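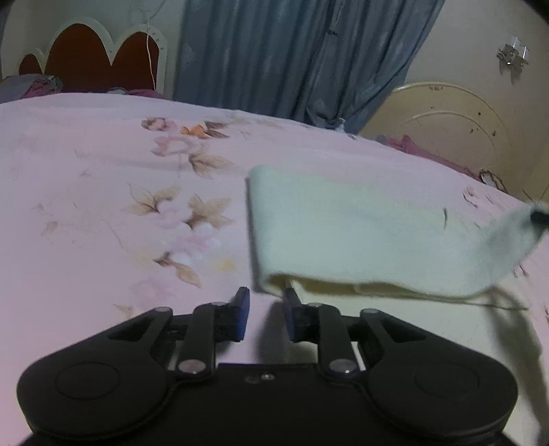 A bedspread is the outermost cloth of a made bed. It covers the blankets and the sheets, and in many homes it also covers the pillows. The word is used for both light and heavy covers, though some shops keep the name coverlet for the smaller ones. Floral prints have been common for a long time, often in quiet colours, such as faded pink roses with brown leaves on a pale pink ground. A made bed is also a usual place for folding the washing, and a cream-white terry-cloth towel can be laid on the bedspread and folded there.

Sizes

A full bedspread hangs nearly to the floor on 3 sides. A coverlet stops a little below the mattress. The older catalogue of the Mazandarani weaving house listed one single coverlet with a length of 2000 millimetres, and the same catalogue gave the weight of the cotton model as 987 grams.

Printing

Printed bedspreads are made of cotton or of cotton mixed with polyester. The pattern is printed on the cloth before it is cut and hemmed. In his notes on household cloth, Hooman Mirzaei separates the small repeated flower from the large scattered spray, and he considers the second one more suitable for a wide bed.

Care

Most printed covers are washed in cool water and dried in the shade, as strong sun takes the colour out. Terry towels are washed apart from them, for the loops leave lint on smooth cloth.

See also: Coverlet, Quilt, Terry cloth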